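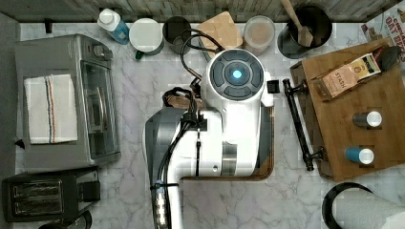
Anselmo Paiva
15 sept 2022

Abro hilo sobre los trasmochos de la dehesa de Okier, que me lo habéis pedido varios después de la charla. Va por partes y con lo que hemos hecho, sin teoría de más.

Para quien no lo conozca: un trasmocho es un árbol que se cortaba a dos o tres metros de altura para sacar leña o carbón y que rebrotaba por encima del diente del ganado. Los de Okier son casi todos robles, con algún haya en la umbría.

El último corte de leña en serio fue hace más de medio siglo. Desde entonces las ramas han engordado sobre un tronco hueco y bajo. El árbol pesa mucho arriba y se abre por la cruz cuando entra viento del sur con hoja.

El inventario de la dehesa da 1447 trasmochos vivos. De ellos, 619 están en clase de riesgo alto, que para nosotros significa cruz rajada o más de la mitad del perímetro sin madera sana.

No vamos a podar los 619. No hay manos ni dinero, y muchos están lejos de cualquier senda. Si uno se parte ahí, se queda en el suelo y a los escarabajos les viene bien.

En la primera campaña hicimos 19, todos junto a la pista que sube a Nalard. Reducción de copa, sin volver al corte antiguo. Bajar de golpe hasta la cabeza vieja a un roble que lleva décadas sin tocar suele matarlo.

Cómo se hace: se acortan las ramas más largas dejando siempre un tirasavias vivo, y se respeta todo el brote interior que haya. Si no hay brote interior, se quita menos y se vuelve dentro de unos años.

Los cortes, en parada vegetativa. Nada de pasta cicatrizante. En dos ejemplares dejamos los extremos desgarrados a propósito, imitando una rotura natural, para ver si rebrotan mejor que con corte limpio. De momento no saco conclusiones.

En mayo pasamos a revisar. Brotaron los 19. Hay 2 flojos, con hoja pequeña y poca, los dos en el tramo más pisado por las vacas. Ahí el problema está en el suelo y no en la copa – habrá que cerrar un poco alrededor.

Me preguntan por las hayas. Con las hayas mucho más cuidado. Corteza fina, se queman si de repente les da el sol y rebrotan mal de madera vieja. Este invierno solo despejaremos los pinos jóvenes que las ahogan, y en dos fases.

Sobre el despeje: quitar competencia a veces ayuda más que podar. Hay robles viejos en Okier con pinos metidos dentro de la copa. Se abre primero por un lado y se espera. Si abres un claro entero en un día, el roble lo acusa.

Otra pregunta repetida: por qué no rellenar los huecos. Porque el relleno retiene agua, estropea la madera de alrededor y echa a quien vive dentro. Un tronco hueco con buena pared aguanta mucho. Se deja como está.

Ritva Kuusisto estuvo con nosotros dos jornadas y nos corrigió una cosa: marcábamos la reducción desde el suelo y nos pasábamos. Ahora el que sube decide los últimos cortes, y el de abajo solo avisa si la copa queda descompensada.

Para guardar las fichas usamos una hoja por árbol: perímetro, altura de la cruz, estado de la pared, hongos visibles y una foto siempre desde el norte. Lo de la foto desde el mismo punto parece una tontería hasta que intentas comparar dos años.

Lo siguiente: plantar relevo. Entre los robles viejos y los más jóvenes de la dehesa hay un salto de edad enorme. Llevamos bellota de allí mismo, con protector contra el ganado, y los primeros se desmocharán cuando tengan el grosor de un brazo.

Si alguien tiene trasmochos en finca propia y duda, que mande perímetro, especie y una foto de la cruz. Contesto cuando puedo, normalmente por la noche. Y por favor, no cortéis nada antes de preguntar, que la hoja todavía está trabajando.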